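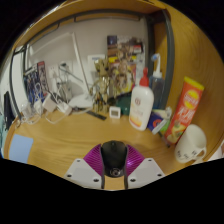 Escritorio de madera con lámpara blanca, enchufes en la pared del fondo.

ACTA DE LA REUNIÓN DE RESIDENTES
Residencia Derese, planta baja, sala de estudio
Fecha: 2024-07-29
Preside: Henryk Lis
Toma notas: la representante del segundo piso (perdón por la letra, esto va pasado a limpio deprisa)
Asistentes: 19, más la administradora. Excusan tres.

Se empieza tarde, faltaban sillas. Se lee el acta anterior. Una corrección: donde decía "lavadora 2 averiada" debe decir "secadora 2". Aprobada con ese cambio.

1. Cuota de lavandería

La administradora explica la propuesta: pasar de fichas a tarjeta recargable. Proveedor, Tremik. La tarjeta cuesta 3 euros y se devuelven al marcharse. Las fichas que queden se pueden canjear hasta diciembre.

Preguntas: qué pasa si se pierde la tarjeta (se paga otra, el saldo se recupera si está registrada). Si se puede compartir entre compañeros de habitación — sí, sin problema. Si sube el precio del lavado. No este curso.

El tercer piso pide que la máquina de recarga no esté dentro del cuarto de lavadoras, que se cierra a las once. La administradora lo consulta con Tremik. Piden respuesta por escrito.

Votación: a favor 12, en contra 4, abstenciones 3. Aprobado.

2. Ruido por las noches

Otra vez. Quejas sobre todo del patio interior, ventanas abiertas por el calor. Discusión larga. Unos quieren adelantar el silencio a las diez y media entre semana, otros dicen que en verano es imposible, que a esa hora se está cenando.

Henryk Lis recuerda que el reglamento ya dice once y que lo que falla es que se cumpla. Propone probar una cosa: quien tenga queja escribe al grupo del piso antes de llamar a conserjería. El primer piso no está de acuerdo, dicen que ya lo hacen y les contestan mal.

Sin votación. Se queda en once, se cuelga el cartel otra vez en el patio (el anterior se lo llevó el viento, o alguien). Se revisa en la próxima reunion.

3. Mobiliario de las habitaciones
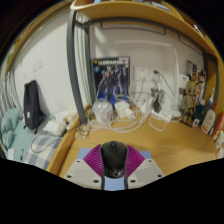
Superficie del escritorio, con la barandilla de madera que lo separa de la cama.

La empresa Pora hará la revisión de muebles en agosto, habitación por habitación. Miran tornillería, cajones, somieres, persianas. No cambian colchones, eso va por otra partida y no hay noticias.

Quien tenga algo roto que lo apunte en la hoja de recepción ANTES de que vengan, con número de habitación y qué es. "La cama suena" no vale, hay que poner dónde. El año pasado se quedaron 7 habitaciones sin arreglar por eso mismo.

Se pregunta si se pueden mover los muebles de sitio. Respuesta: los atornillados no, lo demás sí, pero al irse se deja como estaba. Alguien pregunta por las baldas encima del escritorio, si aguantan libros. La administradora no sabe el peso máximo, lo pregunta a Pora.

También: nada de pegatinas ni cinta de doble cara en la madera. Se descuenta de la fianza. Protestas. Una residente cuenta que le descontaron por una marca que ya estaba al entrar. Se acuerda que cada uno haga fotos de su habitación el primer día y las mande a la administración, con copia para uno mismo.

Pide la palabra la habitación 46: lleva desde primavera con el tirador de un cajón en la mano, literalmente. Se anota como urgente.

4. Internet

Se cae en el ala norte a partir de las nueve. La administradora dice que el técnico vino y no encontró nada — claro, vino a mediodía. Se pide que venga por la noche. Ella lo intenta, no promete.

Mientras tanto quien tenga cable de red puede conectarse a la toma de la pared, donde la haya. En el ala sur no hay en todas las habitaciones. Se hará lista.

Propuesta de poner un repetidor en la sala de estudio. Todos a favor. Falta presupuesto, lo pide Henryk.

5. Enchufes y regletas

Recordatorio de seguridad después del susto de la cocina del segundo. No conectar una regleta a otra regleta. Hervidores y planchas, directos a la pared y nunca en regleta. Calefactores prohibidos, también en invierno, también los pequeños.

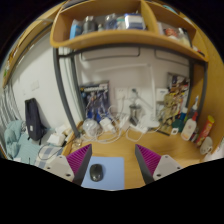 La administradora pide además que no se dejen cargadores enchufados cuando uno se va el fin de semana. Hay quien dice que eso es exagerado. Ella contesta que el seguro lo pone así y que no piensa discutirlo. Se pasa a otra cosa.

Sobre cambiar las regletas viejas: la residencia tiene unas cuantas nuevas en el almacén, se entregan en recepción a cambio de la vieja. Hasta que se acaben. Una por habitación.

6. Cocinas comunes

Frigorífico del primero: se vacía el último día de cada mes. Lo que no lleve nombre va a la basura. Se insiste en el nombre Y la fecha. Varios se quejan de que desaparece comida con nombre, queso sobre todo. Nadie sabe nada.

Faltan sartenes. La administradora compra dos por piso si esta vez no acaban en las habitaciones. El turno de limpieza sigue igual en agosto aunque haya menos gente; el que se vaya de vacaciones busca con quién cambiar y lo escribe en la hoja.

7. Excursión a Drurkbridge

Se mantiene para septiembre, autobús compartido con la otra residencia. Apuntarse en la lista del corcho. Hay que pagar al apuntarse, el año pasado se borró medio autobús a última hora. Precio pendiente de confirmar, depende de si se llena. Se puede llevar a un amigo de fuera si sobran plazas, los de la residencia van primero.

8. Ruegos y preguntas

— Bicicletas: quitar las que están sin candado y sin rueda en la entrada. Se pone aviso de dos semanas y luego se retiran.
— Paquetes: recepción no guarda nada refrigerado. Por favor dejar de pedirlo.
— La luz del rellano del tercero parpadea. Anotado.
— Horario de la sala de estudio en agosto: de ocho a once de la noche. Se pregunta si puede abrir más en exámenes de septiembre. Sí, se avisará.
— Alguien ha perdido unas llaves con llavero verde. Están en recepcion.

Tareas pendientes
Henryk Lis: presupuesto del repetidor, cartel del patio.
Administradora: consulta a Tremik por la máquina de recarga, peso de las baldas con Pora, técnico de noche, sartenes.
Representantes de piso: lista de tomas de red, hoja de turnos de agosto.

La próxima reunión, en septiembre, fecha por fijar. Traer silla si se puede.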